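# Speaker notes: plates, racks and small kitchens

Good afternoon. My talk is about one small thing in the kitchen — where the plates stand after washing. I work for Verhoeven, and we fitted the shared kitchens at Hundcombe, 29 of them.

Slide 2. Start with the rack. Ask who has one at home, wait for hands. Say that a plate standing on its edge lets the water run down, and air can reach both faces.

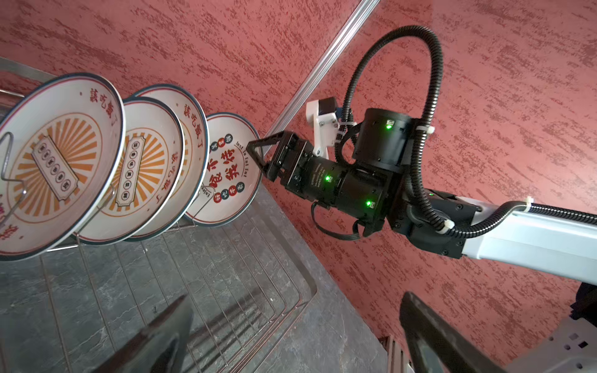
*Slide 2: Patterned plates upright in a wire rack, grey worktop, red wall.*

Slide 3. Position. At Hundcombe we put the rack at the back, so the front of the worktop stays free for cooking. Tenants asked us for this in August. 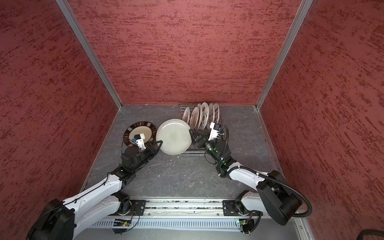 Large plates should go in first, in my opinion. When they come last, one must push the small ones aside, and then the rims knock together. More than 80 tenants answered our question about chipped plates, and the rim was the usual complaint.

Slide 4. Mixed sets. Speak slowly in this part! People keep plates they like, with fruit or a funny text, and they do not want to hide them in a cupboard.
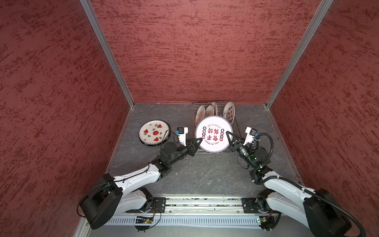

*Slide 4: Watermelon plate lying flat, the others at the rack.*

Questions until 4 o'clock. Price list is on the Proro table.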